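Ticket 1288: quote for second two-arm bench, Cumimby site
Status: waiting on requester
Queue: Equipment and purchasing
Raised by: Nigel Pilkington

Need a replacement cost for wrist camera cables before I put the June order in. Existing bench is being used for the whiteboard writing task. Budget line is $1000 for spares, separate from the arms.

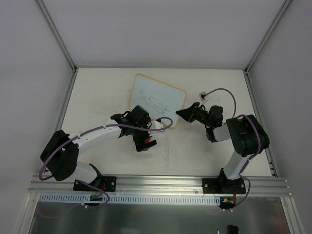

Plonico list the cable by the metre or in a 50 m roll. The roll is cheaper per metre but freight to Cumimby isn't included. Can purchasing ask for a delivered price?

Purchasing, 10:40
Asked Plonico. They want to know finished length per arm and whether you need connectors fitted. Lead time is about 8 weeks from the Clerkesham warehouse.

Nigel, 11:15
Connectors fitted, please. Length has to allow for slack at the wrist and the run around the outside of the elbow. Don't cut it to the straight-line distance. I'd also like the cable ties on the same order, plus a box of whiteboard markers if they carry them.
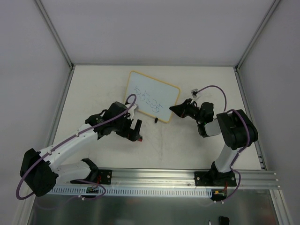
Ackroyd quoted on a guarded cable track last year and it came in over the whole spares budget, so leave that off. If the second bench is approved it should use the same cable and we hold one set of spares for both.

Purchasing, 14:05
Noted. Markers will go through stationery. Still need the finished length before Plonico will hold the price.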